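Home Drying Preserving Spares Contact

Mar 29, 2023

Rustico six-tray food dehydrator, by Clendeck

The Rustico is a cabinet dryer for home use. It has six slide-out trays, a rear fan and a front door that lifts off for cleaning. It draws 202 watts and is sold in cream or dark green. The price is £222 including delivery to mainland addresses. A set of mesh liners and one solid sheet for fruit leather come in the box.

It replaces the older round model, which stacked its trays over a fan in the base. Trays from the old model do not fit, and the liners would need trimming.
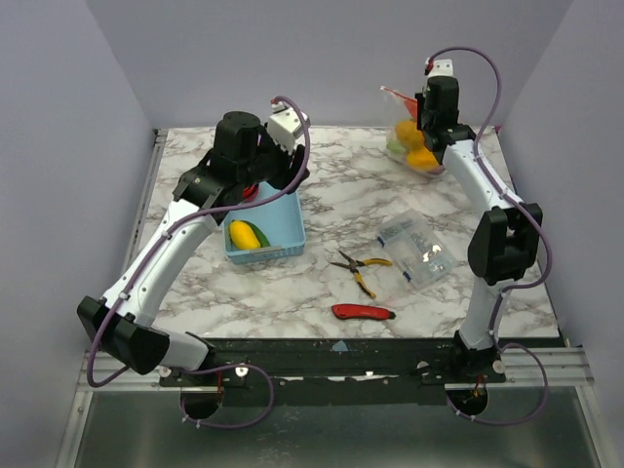
Helju Pärn
Equipment Editor

I used the Rustico through autumn and winter, mainly for apples, with some pears, mushrooms and herbs. The round dryer it took over from had to have its trays swapped top to bottom halfway through, and with apples I usually forgot. Air in the Rustico comes from the back and passes across all the trays at once. The rear edge still dries a little faster than the front, so I turn each tray once during a long run and leave the order alone.

The temperature dial is marked in degrees and has a setting low enough for mint and parsley. There is a timer but no alarm. When the time is up the fan stops and the cabinet sits there quietly, which is fine overnight, although fruit left inside in a damp kitchen will start to soften again by breakfast. I would have liked a bell.

Noise is a steady hum, lower than a cooker hood. I wouldn't want it in a bedroom, but you can talk over it at the table. Allow a hand's width behind for the fan intake, and don't push it under a low cupboard.

Slicing matters more than any setting on the dial. Keep slices even, and if you cut by hand, put the thick ones on a tray by themselves. Cordier make a plain hand slicer that suits the job, sold separately, and it was what I used for most of the apples. Pears want to be just short of ripe. Very ripe ones stick to the mesh and have to be peeled off with a knife.

Once dried, fruit needs to cool completely before it is put away. Jars are good for anything you use every week. Zip-top bags take up less room and can be pressed flat to get the air out, and I use those for the freezer and for giving away. Check them after a day or two. If there is any mist on the inside, the fruit goes back in the dryer.

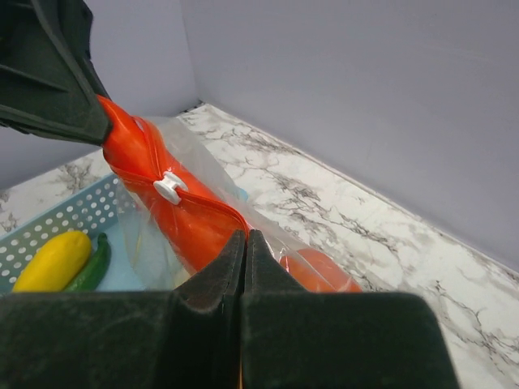 Povilas Zariņš wrote to ask whether the door could be left off for the last part of a run, as he did with his previous dryer. It can, but the cabinet loses heat quickly and the fruit takes longer. He also found that tomatoes dripped on to the base plate and baked there, and now puts the solid sheet on the lowest runner to catch the juice. I have since copied him.

Cleaning is otherwise simple. Trays and liners go in warm soapy water. Clendeck say the trays are safe in a dishwasher on the top rack, but mine came out slightly bowed and needed a push to slide home. The inside walls wipe down with a cloth. Unplug it first and keep water away from the fan grille.

The guarantee is for 3 years and covers the fan, heater and dial. Trays and liners are not covered, though spares are listed separately and all of them were in stock when I ordered a liner.

A note from the winter, when the dryer had its heaviest use:

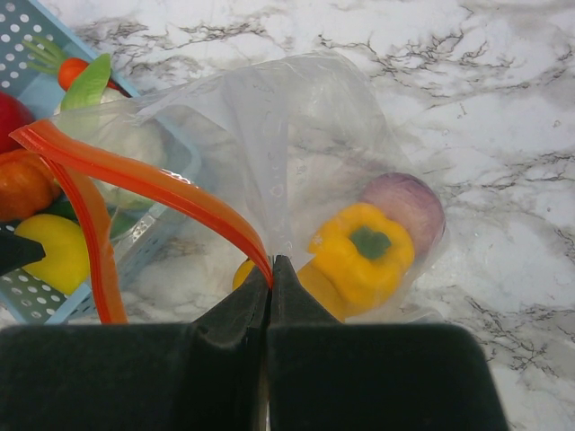
KERKLEY, December - Two evenings of apples from Socorro Ayala's tree, the last of the ones she had wrapped in newspaper. Half were going soft at the core, so a lot of trimming. Soaked the slices in water with lemon juice, drained them on tea towels and filled every tray. The second batch was cut thinner and came out crisp, more like a biscuit than dried fruit. The children preferred those. The thicker ones went into porridge and a fruit loaf.

Mushrooms followed, and those I would do again. They lose so much bulk that a full cabinet ends up in one jar. Wipe them instead of washing them, and expect the kitchen to smell strongly of mushroom until the next day. 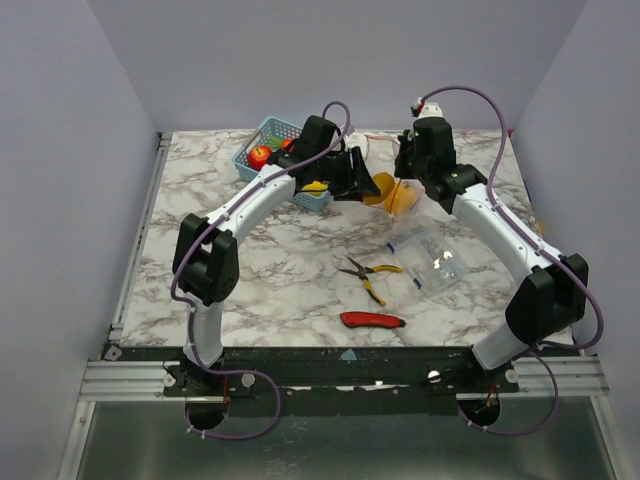
Herbs are quicker than you expect, so look in early. Thyme and bay did well. Basil went dark and tasted of very little, and I have gone back to freezing it in oil. With light leaves, lay a second liner over the top or the fan will blow them to the front of the cabinet.

For a small household that dries a bowl of fruit now and then, the round model is still good enough and can be found second-hand. The Rustico makes sense if you have a tree, an allotment or a neighbour with either. It weighs enough that you will want to give it a permanent place.

Recent items
Cordier hand slicer: blades and guards
Spare trays and liners for the Rustico
Fruit leather without added sugar
Storing dried mushrooms
Clendeck round dryer: parts still available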